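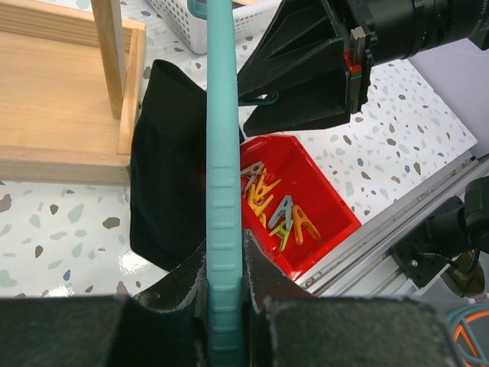
Hanger task, wrist camera view. Second arm coming in from the right.

Home | Profile | Threads | Media | Search

Declan Quinlan
Thread: Robotics project class at Prestmont, spring term
Print this thread | E-mail this thread

1/ A few people asked what my group is doing for the spring project. Short version: two arms, one counter, and a plastic hanger. The job is to put a piece of clothing on the hanger and then hang the hanger up. Long version follows.

2/ The class is the second half of a two-part sequence. In the fall everyone does the same labs. In the spring you pick a household task and spend the term on it. There are 6 groups. Ours is me, Thanakorn Srithong and Dirceu Pacheco. Dorothy Ackroyd teaches it.

3/ Other groups have dishes, cable winding, a lunch box, that kind of thing. We picked laundry. Dirceu used to work at a dry cleaner and said he had opinions about hangers. He does.

4/ How it works: one of us drives the arms by hand through the task while the cameras and joint positions get recorded. Do that enough times and you train a policy on the recordings. Then you let the policy try it and write down what happened. Most of the term is the first part.

5/ Goal for the final demo is 75 good recordings per garment type. We're on black cloth now. We have 51 that we'd keep.

6/ "Good" took us two weeks to agree on. Thanakorn wanted to keep anything where the garment ended up on the hanger. I wanted to drop the ones with long pauses where the driver is just thinking. We settled on this: if you stop for longer than a breath, redo it.

7/ The picture at the top is from the wrist camera of the arm doing the holding. I like this view because you can see both grippers and how much of the hanger is free between them. From the overhead camera the same moment is mostly the tops of the arms.

8/ On the hanger. It's teal plastic with little raised ridges along the bar. We started with a smooth one and the fingers kept sliding down it. The ridged one gives them something to catch on. It also gives cloth something to catch on, so that's the trade.

9/ Color matters more than I expected. The grippers are black. Our cloth is black. When the cloth is close to a finger on camera, the edge between them gets hard to find, and that goes for me watching the screen as well as for the model. A bright hanger at least keeps one thing in view easy to follow.

10/ Dorothy asked why we don't just switch to a colored cloth. We will, as the next garment type. But people own black clothes.

11/ Note the scuffs on the finger where it meets the plastic. We check the finger faces at the start of each session and write the condition in the log. If the grip changes halfway through the term, I want to be able to look up when.

12/ The red bin with the clothespins stays on the counter in every recording. Clipping is the second half of the task, if we get to it. I'd rather have the bin there from the start than train without it and have the policy meet it for the first time in May.

13/ We stir the clothespins between takes so the pile isn't the same twice. Also we slide the bin a bit and turn it. Same with the wooden rack. First batch, we had everything lined up perfectly on tape marks and the policy learned the tape marks. Move the rack by the width of a hand and it would reach for where the rack used to be.

14/ So we threw that batch out. It was nine evenings of work. Dirceu took it better than I did.

15/ Question from a reply: why two arms? Try putting something on a hanger one-handed. You can do it if the hanger is already hooked on something, and even then you end up chasing it around. With one arm clamped on the hanger, the other one can go get the hook end or the cloth.

16/ The hard part is the handoff. There's a short stretch where both arms have hold of the hanger, and if either one is a little off, they fight each other. You hear it before you see it. The motors hum. Whoever is driving backs off one arm and starts over.

17/ Our fix so far is slow and dull. The second gripper goes in wide open, stops, closes, and only then does the first one loosen. Thanakorn timed it and it costs us a few seconds per take. Fine by me.

18/ Another question: what does it cost? The arms belong to the department. Our own budget was a $3,000 class grant split across all the groups, and our share went mainly to spare fingers, cables and a second light. Hangers, basket, bin and clothespins came out of our pockets and weren't much.

19/ Related: label your cables. Ours run along the side of the rail in different colors, and for the first month only Dirceu knew which color went where. Then he got the flu. There's a chart on the wall now.

20/ Light. The counter has a shiny finish and it bounces the overhead lamp back at the wrist camera when the arm is low. We tried a dimmer lamp and lost the detail in the cloth. Tried moving the lamp, and the bright patch moved with it. We've left it alone for now and just make sure the lamp isn't in the same spot for every take.

21/ Ronaldo Teixeira (teaching assistant, took this class two years ago) told us to watch our own recordings at normal speed, all the way through, before training on them. We had been skipping through. Watching properly, I found out I always drop my left arm a little before I close the gripper. No reason for it. It's in every one of my takes and in none of Thanakorn's.

22/ So now we rotate drivers after every few takes. The model should see more than one person's bad habits.

23/ Results so far, for those who like results. With the policy we trained in March, it grabs the hanger nearly every time. Getting the cloth over the bar is a coin flip. Hanging it up afterward works if the cloth is even, and if one side is much longer than the other, it slides off on the way.

24/ That last one I don't think more recordings will fix by themselves. A person would notice the cloth slipping and tug it back. We never recorded any tugging. When it slipped on us, we stopped the take and started again, so the model has never seen anybody recover from it.

25/ Plan for the next two weeks: record recoveries on purpose. Put the cloth on crooked, then straighten it, then go on. Dirceu is writing the list of ways to do it wrong. It's already longer than the list of ways to do it right.

26/ After that, the colored cloth, then a child's T-shirt. The shirt has a neck hole, and the hanger has to go through it. I'm not looking forward to the shirt.

27/ If you're in the lower section and thinking about signing up: take it, but know that you'll spend a lot of evenings doing one small chore over and over. Bring a chair at the right height. The ones in the lab are too low for the driving station.

28/ Demo day is open to anyone. Groups set up at 10 a.m. and run through lunch. I'll post the room when Dorothy has it.

29/ Reply to the person asking for our log sheet: yes, I'll clean it up and post it. It has columns for driver, garment, bin position, lamp position, finger condition, keep or toss, and notes. Most of the notes say "cloth."

Print this thread | E-mail this thread
Back to top | Older threads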